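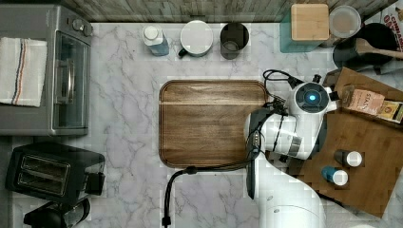 Domestic Organisation, Level 2 – Handout: The Worktop

Notes to go with Tuesday's session. Tutor: Angharad Ifans, Bilton Annexe, Rundham Adult Learning.

A kitchen worktop is where we chop things. That is the theory. In most houses it is a shelf which happens to be at waist height, and the chopping goes on in whatever gap is left over.

Start with the back wall. Small things drift there: a bottle, a mug, a canister, a jar whose contents were last discussed in February. A row along the back is perfectly respectable provided you can reach over it and wipe behind it. Mugs in the row should be on their way somewhere. If a mug has been there long enough to have a regular spot, it has moved in.

Large appliances go to one end, together. A toaster oven and an ordinary toaster side by side will strike some of you as one toaster too many. I have stopped arguing about this. Do keep the oven door clear so it can open, and think about where you hang the tea towel. Over the top of the oven is handy and nearly everyone does it. Take it off before you switch on, please.

Cereal boxes belong in a cupboard. They are tall, they fall over, and cinnamon cereal in particular is never put away by the person who ate it.

Now the board. Leave it in the middle, with nothing on it. A dark walnut board looks very handsome on pale marble and will go on looking handsome until someone puts the post on it. The Wirkness group tried to find a "post corner" last term and ended up with two, both on the worktop.

Measure your clear space at home: longest uninterrupted run, in millimetres, front edge only. You want 600. Simon got 335 and was quite pleased, then moved the bread bin and got 369. We shall come back to Simon's bread bin.

For next time: bring your measurement and a rough sketch of what stands where. Draw it as it is on a weekday evening – not after you have tidied up for the sketch.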